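Povance Checklist README

An open checklist for the Mulcahy Flarstead & Lekstead baseball set, with every base card, every parallel we can prove exists, and all the wrong backs.

Maintained by Santosh Pathak, with scans, corrections and a great deal of arguing from Lalit Mittal.
Last updated Monday, August 5, 2019

What this is

If you ever opened a pack of Mulcahy cards, you know how much fun they are and how little got written down about them. Mulcahy printed one big set covering two town clubs, Flarstead and Lekstead, plus a long run of visiting players, ballpark cards, broadcasters and (my favorites) the groundskeepers. The cards are thick, the colors are a bit too loud, and the backs read like somebody wrote them on a bus. I love them.

The checklist card that came in the packs says the set runs to 300 cards. It doesn't! There are 305. The extra five are numbered with a letter after the number, and they were slipped into the late packs without a word from the company. That is how this project started. I had a binder I thought was finished, Lalit mailed me a 212b, and the binder wasn't finished anymore.

Povance is the name of the street where Lalit and I first traded cards, in case you were wondering. It has nothing to do with the set.

What's in the folder

base.csv
One row for each card in the base set, 305 rows in all. Start with this one if you just want to check off a binder.

parallels.csv
One row for each confirmed parallel. "Confirmed" means one of us has held the card or has a clear scan of both sides.

variations.csv
The 19 known variations: wrong backs, missing foil, swapped photos and one spelling fix.

sightings.csv
The messy one. Reports of cards sold, traded or shown at shows, with whatever the person could tell us. Read the notes on this file further down before you use it for anything serious.

changes.txt
What got fixed and when, newest on top.

All of the files are plain comma-separated text in UTF-8. They open fine in any spreadsheet program, with one catch: tell your program to treat card_no as text. If you let it guess, it may sort 212b to the bottom of the sheet and you will think it's missing. I've gotten that email a few times now.

Columns in base.csv

card_no – The number as printed on the back, including any letter.
subject – The person or place on the front, spelled the way the card spells it.
subject_fixed – The correct spelling, if the card got it wrong. Blank if the card is right.
team – Flarstead, Lekstead, Visitor or None.
type – Player, Manager, Staff, Ballpark, Broadcast or Checklist.
rookie – Y or N. See the note below, because people get heated about this.
back_color – Green or tan. Both clubs have both colors.
sheet – Which print sheet the card came from, if known.
notes – Anything else.

Columns in parallels.csv

card_no – Matches base.csv.
parallel – Silver, Copper, Blue Wave or Plate.
print_run – The number stamped on the card. Blank for Silver, which isn't numbered.
serial_seen – Serial numbers we have seen, split by semicolons.
signed – Y if the card came out of a pack signed. Cards signed later at the ballpark are N.
proof – Held or Scan.

About the parallels

Silver is the easy one and came in nearly every pack I've opened. The front border is shiny and the card curls if you so much as look at it.

Copper is numbered to 50 and it's the one most people chase. The foil is a warm reddish color and the stamp sits on the back, low on the left side. If you are shown a Copper with the stamp on the front, please send us a scan. We've seen none so far and would be thrilled to be wrong.

Blue Wave is also numbered to 50, but it only exists for Lekstead players. I used to think the Flarstead half had to be out there somewhere. Lalit talked me out of it after he matched the sheet marks: the Blue Wave cards all come from the same two sheets, and neither sheet has a Flarstead player on it.

Plates are one of a kind in each ink color. We list a plate only if we've seen it, so the plate rows are very thin. Please don't read a missing row as a missing plate. 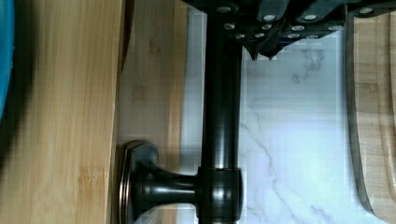 Signed cards are listed in the same file, with signed set to Y. Pack-signed cards have a small raised seal in the corner of the back. You can feel it with a fingertip even through a soft sleeve, and it shows up nicely in a scan if you tip the lamp over to one side. A flat scan usually hides it, so if your scanner lid is all you've got, add a phone picture taken at an angle.

The rookie column

Mulcahy printed a little "First Year" flag on some cards and left it off others, and the flags are not a good guide. A few players carry the flag even though they had an earlier card in a police department giveaway set. A few real first cards have no flag at all.

In this file, rookie is Y when the Mulcahy card is the player's first card in any set sold to the public in packs. Giveaways don't count against it. I know plenty of collectors would draw the line somewhere else, and that's fine! If you want to go strictly by the printed flag, search the notes column for the word "flag" and you can build your own version in a minute or two.

How the data was gathered

I typed base.csv straight from the cards in my own binder, front and back, over one long winter. Lalit then went through his copy of the set with my list beside him and marked every place where we disagreed. Most of those were my typing. A handful were real differences between his cards and mine, and those became the first rows in variations.csv.

Parallels came in more slowly. Some are ours, some belong to friends, and a good number arrived as scans from people who found the list and wanted their card on it. We never take a parallel from a sale listing with only a front photo. Fronts look alike under bad light, and a Silver under a yellow bulb makes a very convincing Copper.

The sheet column was built from miscuts. When a card is cut badly, you sometimes get a sliver of the next card along one side, and with enough slivers you can work out who sat next to whom. This was the most fun I've had with a shoebox of damaged cards. It also means a miscut card that's worthless to most people is gold to us, so please don't toss them.

About sightings.csv

This file is a notebook. Anyone can send in a sighting, and we write down what they say in close to their own words. The same card may show up more than once under different owners. Prices, where given, are what the person told us and we haven't checked them. Please don't use this file to work out what a card is worth, how many survive, or whether your uncle got a bad deal.

Names of private buyers and sellers are left out. If a sighting came with a name, we kept the initials in our own notes and nothing at all in the file.

Known gaps

Card 88 has been reported with a blank back three times, but always by description. It stays out of variations.csv until somebody shows us one.

The sheet column is still blank for most of the ballpark cards. They seem to have been cut much better than everything else, which is great for collectors and terrible for this project.

We don't have wrapper or box data. Lalit has begun a list of wrapper colors and hopes to have it ready in September.

Two Lekstead pitchers have the same last name and the same back text, and the photos may be swapped. The row notes explain what we know. If you saw either of them pitch and remember which one threw left-handed, write to us right away!

Good uses

Checking off a binder. Making want lists. Printing a checklist to fold up and take to a show. Learning how small card makers laid out their sheets. Settling a bet, as long as the bet isn't about the rookie column.

Sending in a correction

Include the card number, what you think is wrong, and scans of both sides. Scans should be at 300 dpi if you can manage it, out of the top loader, with the whole edge of the card showing. Don't crop them. The edges are often the most useful part.

If you're sending a new parallel, make sure the serial number can be read. Tell us whether you want to be thanked by name in changes.txt or left out of it. Either Lalit or I will look at every scan, and we both have to agree before a row goes in. It can take us a few weeks during ball season.

License

The card text and pictures belong to whoever owns them, so no card images are included in this folder. The lists themselves are free to copy, change and share. If you build something with them, we'd love to see it, and a mention of the Povance Checklist would be kind.

Thanks

To everyone who has mailed us a miscut in a plain envelope with no note inside. We figured out who most of you are. And to the person who sent in 141c after we had said in public that the letter cards stopped at b: you were right, and your row is in.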